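Every time you pull on a T-shirt or sit down on a couch, you are touching a pattern or a plain color that somebody chose. This page is about patterns on cloth: how they are made, why they repeat, and how you can make one yourself.

## What is a pattern?

A pattern is a design that happens again and again. It might be a stripe, a dot, a leaf or a whole picture of a farm with ducks. The part that gets copied is called the **repeat**. If you find one duck on a curtain, then look sideways until you see exactly the same duck in exactly the same pose, you have found the repeat.

Some repeats are tiny. A checked shirt might have a repeat smaller than your thumbnail. Others are large. Curtain fabric can have a repeat as tall as a small child, and the person sewing the curtains has to cut the cloth very carefully so the two sides match when they are pulled together.

## Woven or printed?

There are two main ways to put a pattern on cloth.

The first is to **weave** it in. Woven cloth is made from threads going up and down, called the *warp*, and threads going side to side, called the *weft*. If you change the colors of the threads, you get a pattern. Tartan is made this way. The color goes all the way through, so a tartan scarf often looks nearly the same on both sides.

The second way is to **print** it. The cloth is woven first, usually in white or a pale color, and the pattern is added on top with ink or dye. Turn a printed cloth over and the back is often paler than the front.

You can test this at home. Find a patterned shirt or dishtowel and look at the back. If it is much paler, it was probably printed.

## Printing with blocks

People have been printing cloth with blocks for a very long time. In India, printers have used carved wooden blocks for many centuries, and some still do.

A block printer works like this:

1. A carver draws the design on a flat piece of wood and cuts away the parts that should not print.
2. The printer presses the block into a tray of color.
3. The block goes down on the cloth and gets a firm thump with the hand.
4. The printer lifts the block, lines it up beside the last print, and does it again.

A pattern with three colors usually needs three blocks, one for each color. The printer has to put each block down in exactly the right place. Small marks at the corners help with this.

Ilgın Dursun teaches block printing to school groups at the Prurano Textile Room. She once counted every thump she made while printing a single tablecloth. The answer was 500. "My arm knew it the next morning," she said.

## Printing with screens

A **screen** is a frame with very fine mesh stretched across it. Parts of the mesh are blocked up so that no ink can get through. The printer lays the screen on the cloth, pours ink along one end, and drags it across with a rubber blade called a **squeegee**. Ink goes through the open parts of the mesh and makes the pattern.

Screens are faster than blocks, and they can print bigger shapes. Many T-shirts are printed this way.

In big factories the screens are rolled into tubes. The ink is inside the tube, and the cloth runs along underneath while the tube turns. These machines can print very long pieces of cloth without stopping. Today a lot of cloth is also printed by digital printers, which spray tiny drops of ink straight from a computer design. They work a little like the printer you might have at home or at school, only much wider.

## Stripes, scallops and other families

Patterns come in families. Once you know their names, you will start to spot them.

**Stripes** are lines that run side by side. They can be thick, thin or a mixture.

**Checks** are stripes that cross each other to make squares. Gingham is a check with one color and white.

**Dots** can be in neat rows or scattered about. Big, even dots are called polka dots.

**Florals** are patterns with flowers. Very small flowers sprinkled all over are called ditsy florals.

**Scallops** are rows of half-circles, like the edge of a scallop shell. They can look like fish scales, hills, roof tiles or waves, depending on which way up they are. In Japan there is a famous wave pattern called *seigaiha*, made from arches inside arches, and it is more than a thousand years old.

Scallops are useful for designers because the curved tops lead your eye along the row. When the cloth bends, the rows bend with it.

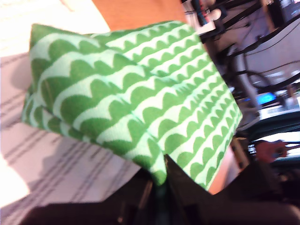 *Rows of green scallops with pale, wavy bands between them. The rows curve where the cushion bulges.*

**Geometrics** are patterns made from shapes such as triangles, diamonds and hexagons. Stripes and checks are really geometrics too, but they are so common that they get names of their own.

## How do the shapes fit together?

Designers have a few favorite ways to lay out a repeat. These are the ones you will meet most often.

- **Block repeat.** Each copy sits right beside the last one and right under the one above, like squares on a sheet of graph paper.
- **Brick repeat.** Every second row slides sideways by half, like bricks in a wall.
- **Half-drop repeat.** Every second *column* slides down by half. This one is popular for wallpaper and flowers.
- **Mirror repeat.** Every second copy is flipped over, so the shapes face each other.

The brick and half-drop layouts make it harder to see where one copy ends and the next begins. If you print the same flower in a plain block repeat, you notice the grid at once. Slide every second row along and the flowers seem to be spread out more freely, even though the flower is still the same.

## Where does the color come from?

For most of history, dye came from plants, animals and minerals. Blue came from the leaves of indigo or woad. Red came from the root of a plant called madder, or from tiny insects called cochineal. Yellow came from many plants, including one called weld.

Green was awkward. There are a great many green plants, but very few of them give a strong green dye that lasts. Dyers usually made green in two steps – they dyed the cloth yellow and then dyed it again with blue. If the yellow faded first, the cloth slowly turned bluish. You can see this in some very old tapestries, where the grass and trees look blue.

In 1856 a teenager named William Perkin was trying to make a medicine in his home laboratory in London. He made a purple dye by mistake. It was one of the first dyes made from chemicals instead of plants or animals, and many other colors soon followed. Most cloth you see in stores today is colored with dyes made in factories.

## What happens to a pattern on a soft thing?

A pattern is designed flat. Then it gets wrapped around something that is not flat at all, such as a person, a chair or a pillow. That changes how it looks.

Straight stripes on a flat sheet look straight. Put the same sheet over a pile of pillows and the stripes seem to wriggle. Your brain uses this. When you see lines bending on a piece of cloth, you can tell that the cloth is going up, down or around, even in a photograph.

Artists use the same trick. If you want to draw a round ball, try drawing a circle and adding curved stripes. It will look much rounder than a plain circle.

People who sew have to think about this as well. Océane Perron makes covers for chairs and cushions at a workshop called Clavel. Before she cuts anything, she lays the cloth over the chair and moves it until the biggest shapes are in a good spot. "A bird should have its head on the front of the seat," she says. "If the head goes down the back, it looks strange forever."

## Make your own repeat

You will need:

- a square of white paper
- a pencil and colored pens
- scissors
- clear tape

What to do:

1. Write a tiny number in each corner of the *back* of the paper, so you remember which way is up.
2. Draw a shape in the middle of the front. Do not let it touch any edge.
3. Cut the paper in half from top to bottom. A wavy cut is fine.
4. Swap the two halves, so that the old outside edges now meet in the middle. Tape them together on the back.
5. Cut the paper in half again, this time from side to side. Swap the top and bottom, and tape.
6. Your first shape is now split up and sitting near the corners. There is an empty space in the middle. Draw something new there, without touching the edges.
7. Make copies of your square and lay them next to each other.

The broken pieces will join up again across the copies. If there is a small gap, trim the edges with scissors and try again. Ask an adult to help with the copying if you are using a machine.

## Words to know

**Dye:** a color that soaks into thread or cloth.

**Mesh:** a net with very small holes.

**Repeat:** the part of a pattern that is copied over and over.

**Scallop:** a curved shape like the edge of a shell, often used in rows.

**Squeegee:** a rubber blade for pushing ink through a screen.

**Warp:** the threads that run the length of the cloth.

**Weft:** the threads that go across, over and under the warp.

## Things to look for this week

Find one woven pattern and one printed pattern in your home. Look for a brick repeat on a wall, a floor or a shirt. Find a pattern with scallops in it – they turn up on plates, fences and cake decorations as well as on cloth. Draw the best one and write down where you found it.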